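Journal > Games > Strategy

Sixty hours in and I have been outfoxed by a fishing village

Print this page | E-mail this to a friend

I bought Vastska in March because it was on sale and because the store page promised "a trading game with consequences." I like consequences. They usually happen to other people in these games, or to the little guys with pickaxes.

For anyone who hasn't played, you run a merchant house on a cold inland sea. You start with 2 boats and a debt. The tutorial teaches you to buy salt in Arrieta and sell it in Broltitz, and then it wishes you luck in a tone I should have paid more attention to.

Salt is good for the first ten hours or so. You buy at 60, sell at 175, and feel like a genius every time the little coin sound plays. I did this run so often that I stopped looking at the map and started reading on my phone while the boats went back and forth. I had 200 barrels in the warehouse and a third boat on order. I had named the third boat. I won't tell you what I named it, because it sank.

What the tutorial leaves out is that the towns remember. Broltitz had been quietly turning into a fishing village on the strength of all my cheap salt. More salt meant more salted fish, more salted fish meant more money, and one spring they opened their own salt works and stopped buying mine. The price fell to nothing over a single winter. The game announced this with a small gray message in the corner, the same size and color as the one that tells you it has autosaved.

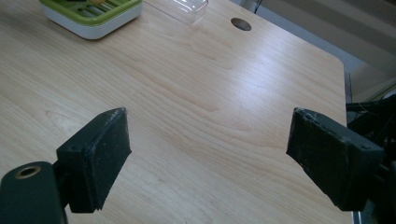

A wooden tabletop.

So there I was with a warehouse full of salt and one customer, who now made salt. My first idea was to sell it back to Arrieta. Arrieta was polite about it and offered me eleven. My second idea was to reload a save from before the salt works, but I play on the one-save setting, a choice I made on the first screen when I was younger and more confident.

My third idea was war. Vastska lets you hire privateers, and I hired one to hang around outside Broltitz harbor and be a nuisance. He was a nuisance, all right. He took my own third boat (the one with the name) because I had forgotten to buy it a house flag. The flag costs less than lunch for the crew. There is a whole page about flags in the manual, and I have read it since.

After that I sulked for a couple of evenings and played something with a gun in it.

When I came back I did what I ought to have done at the start and opened the town ledger, which I had taken for decoration. It shows what everybody eats, burns, and wears out. Broltitz had all the salt in the world and was running through barrels like crazy. And I had barrels. I had been sitting on a fortune in wood with some worthless white stuff inside it. I dumped the salt in the harbor, took a small fine for that, and sold them the empties.

I'm still not sure if the designers meant that to be a joke, but it's the most fun I've had with a spreadsheet.

A few gripes. The music is one accordion. Contracts sort by date signed and never by date due, so you will miss some. The fog makes my laptop fan sound like a hair dryer, and turning it off in the settings also turns off the snow — no idea why. And the patch notes keep saying the northern ports will be "rebalanced," which makes me nervous, as I have just put everything I own into candles for Jurnow.

Jurnow has dark winters. I checked the ledger. They also keep a lot of bees up there, it says, and I'm choosing not to think about that until the ice melts.

Print this page | E-mail this to a friend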